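Section 8: Pairing the Tindberg speaker with a second unit

The box says stereo pairing takes seconds. Allow longer than that, and do the steps in this order.

1. Charge both speakers fully. The battery light turns green well before the charge is complete, so leave them plugged in overnight if you can.

2. Put the two units side by side for the first pairing. The advertised wireless range is for an open field, and you probably live in a house.

3. Hold the Link button on the left speaker until it beeps twice. Let go on the second beep. A third beep clears every saved device.

4. Press Link once on the right speaker. If the app claims "Connected" but only one side plays, ignore the app and repeat step 3.

Note: Firmware 252 drops the right channel during phone calls. Version 702 is supposed to cure this. Dario Bellini tested it for these pages and still lost the channel on one call, so don't throw out your headset yet. 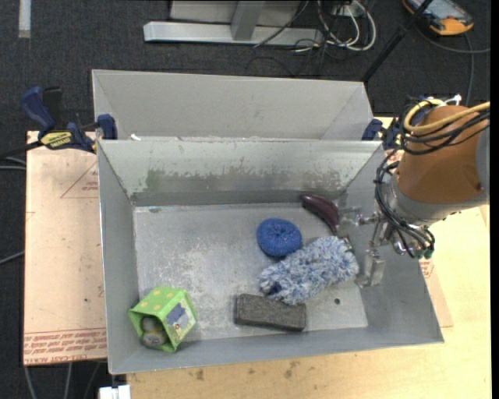
Can I pair a Tindberg with an older Grilis speaker?

Only in Party mode, where both units play the same mono signal. The stereo option shows up in the menu anyway and does nothing when you pick it.

Caution: Do not update one speaker while the other is playing. The update stalls, and the progress bar will keep moving as if all were well. Switch both units off, wait 2 minutes, and start over from step 1.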